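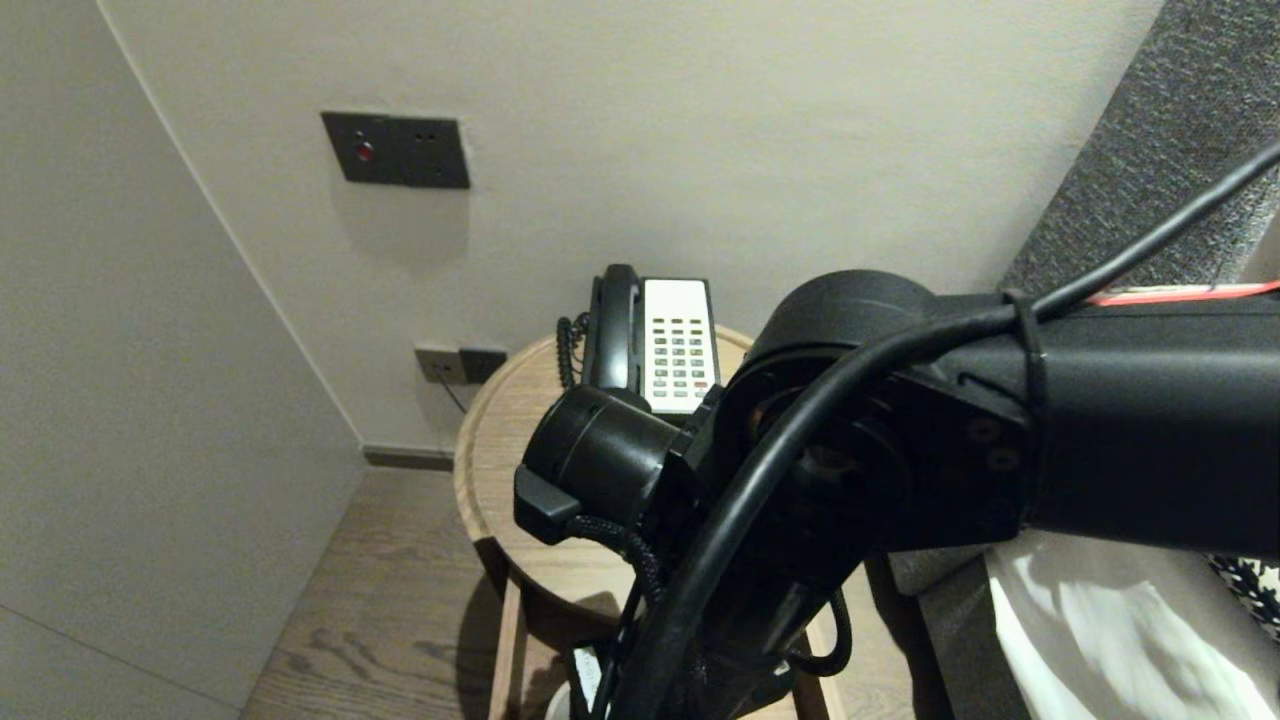 Wanted: Part-Time Racquet Stringer, Steltitside Tennis Club

Our pro shop needs a stringer for the fall season, starting in September. The last one moved away and left us a drawer of unlabeled string and a very firm opinion about natural gut. We are keeping the drawer.

The work

You'll string and regrip members' racquets on our Kaufmann machine, which is older than several of our juniors and better behaved. Expect almost 20 frames in a normal week and a good many more before the club championships, when everyone discovers on the same Monday that their strings are dead. You'll also replace grommets, match grips, and listen politely while people explain that they play better at 2 pounds tighter.

Some of our members play with old wood and early graphite. These frames need lower tension, a slow hand, and a frank talk with the owner before you start. If you've never strung a wood racquet, we can teach you. If you've cracked one, tell us how, and we'll probably like you more.

Pay and hours

You get $20 a racquet plus court time in off-peak hours. Hours are flexible, within reason. "Within reason" means the racquet is ready when the ticket says it is.

What we're looking for

Steady hands, neat knots, and at least 185 racquets behind you. Certification is nice. So is being able to read your own handwriting on a ticket. We book jobs through Clusteck, and you'll pick it up in an afternoon, including the part where it logs you out.

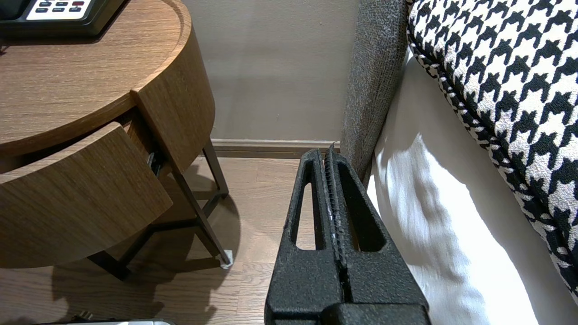

Do I have to be a good tennis player?

Any level is fine, and you can skip playing altogether. We care about your stringing, and our ladder has enough people on it who take their backhand seriously.

How to apply

Drop by the pro shop any day before 6 p.m. with a racquet you strung yourself. Please leave the strings in.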